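The smallest table in the house

When Khrystyna-Mariia Palamarchuk moved to Gustdale in February, she had no dining room and no wish for one. She bought two folding tables for 80 dollars from a shop called Bundach, and since then she eats, writes letters and folds the washing on them.

I asked her what a table needs before the guests come. "A cup, a fork, a spoon, a bowl," she answered. "The colour comes from the cup." 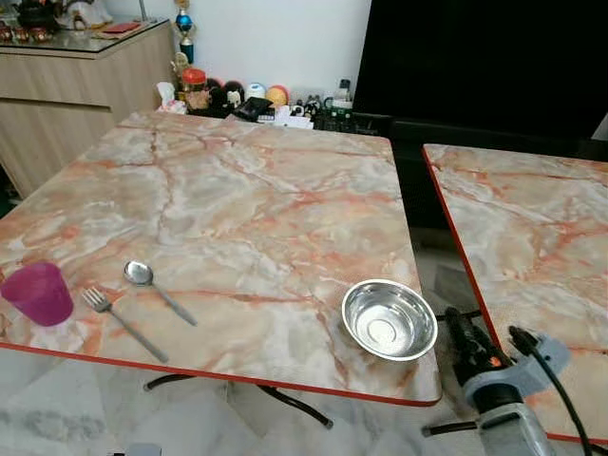
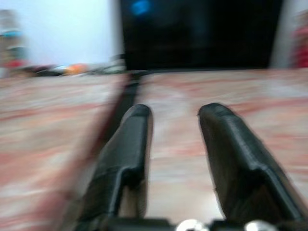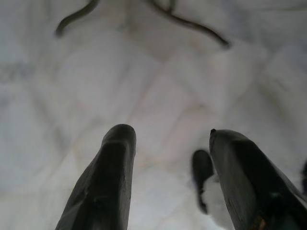 At Gustdale, with the marble-patterned tables.

Her neighbour Oleksandra Hrytsenko prefers a cloth and six plates, and they argue over this very politely. Both agree on steel. It was in their grandmothers' kitchens also, and it does not mind to be dropped. On Sundays the legs are folded and the floor is washed.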